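Learning to sort the drawer of small things

Last updated: 27 February 2024

14 shares | 3 comments

When I moved into this apartment in August I brought with me one drawer. I mean the whole drawer, with the wood, because the old cabinet was broken and I did not want to empty it. It has been standing on the floor beside my desk since then, and every morning I step over it with my coffee.

In my mother's house we also had a drawer like this. It held keys without locks, buttons, candle ends, the guarantee for a radio. My mother called it "the bank". If something was lost, you went to the bank. Most times the bank did not have it, but you found something else and forgot what you were looking for. I think I learned from her to keep things, and I never learned the second half, when you let them go.

My friend Hiwot Jemal has a very clean home and I asked her for advice. She told me to take everything out at once and put it on a sheet on the floor. I did it on a free evening and I was a little ashamed. There were 50 coins from countries I will not visit again, a Bundex stapler with no staples, and four charging cables for telephones I do not own anymore. There was also the receipt for my Åberg lamp, which I had looked for during two winters.

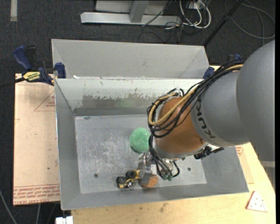 My first mistake was that I tried to make groups by use. Kitchen, desk, travel, repair. It sounds correct, but what is the use of a marble? I sat for a long time with one in my hand and then I put it in "desk", and I knew it was a lie. Size is no better, and shape even worse: you get company like in the metal bin in the photo, a green round thing and an orange-brown round thing, with a small yellow-and-black toy between the groups, belonging to neither. I had eight objects of that sort on my sheet after one hour. I gave them a soup bowl.

The second evening I tried another way. I took each thing and asked only if I would walk to the store to buy it again. The stapler, no. The cables, no. The little brass bell from Fadasia, the shop under my first apartment, yes, although the shop is closed and I could not walk there. So the question is not perfect, but it is fast, and I was tired.

What surprised me was the paper. I had thought that the difficult part would be the objects with a memory, and these took me a few minutes. The paper took the rest of the night. A warranty for a Latus kettle, for example. The kettle died years ago. Still I read the full warranty, both sides, standing up, and I felt I should keep it in case somebody asks.

Now the drawer is half empty. The coins are in a jar and the soup bowl is still on the shelf with its eight citizens. I need the bowl back, because I have only four. Next I must find a cabinet which fits the drawer, and I have measured it two times and received two different numbers.

3 comments

marit_k: "The bank"! In our house it was called the hospital, because everything in it was waiting to be repaired. Nothing ever came out.

Oldpine: Keep the warranty. The day you throw it away someone will ask for it.

Hiwot: I said ONE evening, and I said no bowls.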